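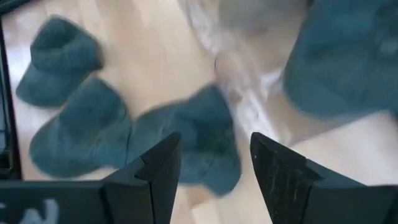
Magesa is a home-built tabletop robot for picking up and sorting soft goods, put together in a shared workshop by Erasto Masanja and Faith Mushi. It is named after the street where the first parts were stored. The grippers have two black, angular fingers that narrow to a point, and on a working set the inner face soon picks up pale scuffs and scratches like those on the right-hand finger. Soft items with a fluffy surface, such as the blue-green ones lying on the pale wood, were chosen as test pieces early on.

Background

Masanja began the project in March with a single arm clamped to a kitchen worktop. The arm could lift a folded cloth but pulled the clamp loose when it reached too far. Mushi joined soon after and drew up a table frame that would hold a pair of arms facing each other. The work then moved to Tolorska, a members' workshop with a carpeted room for electronics and light assembly. Karim Chraibi, who had built a similar frame for a drawing machine, helped to square the rails.

Frame and arms

The table was built so that every part could be reached with hand tools and taken apart by one person. Parts bought for it came to 491 pounds, not counting the computer or the timber. The top is butcher block, edged with black aluminium extrusion, and an arm's base sits near the rail on either side. Each arm can swing over the middle of the table, so that one can work there while the other stays low. Spacing between the bases was changed three times before the arms stopped knocking elbows – the marks left by the earlier bolts were filled with wax.
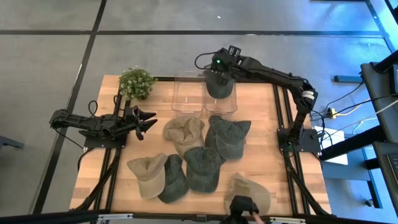
Sorting headwear is the task most closely linked with Magesa, and it was proposed by Faith Ndung'u as a step up from cloths. A cap has a stiff brim and a soft crown, and the two behave differently when gripped. Beige and dark green baseball caps are spread over the tabletop, some of them overlapping, and the goal is to move them into clear plastic bins. The right arm has a dark green one in its gripper, brim down, in front of the bins. A small camera with a green light is carried on that arm's wrist.

Overlapping caps remain the hardest case. The gripper may take hold of two brims together, or drag the lower cap along under the upper one. A practice session lasts 75 minutes, after which the caps are laid out again by hand.

Software

The control program, called Divska, was written by Hsiu-ying Shih. It keeps a log of joint positions for each attempt and can replay a movement at reduced speed. An earlier version ran on a Valtix motor board, which was dropped because it lost its settings whenever the power was switched off. Notes on the wiring were last revised on December 23, 2019.

Workshop projects > Robotics > Tabletop machines > Magesa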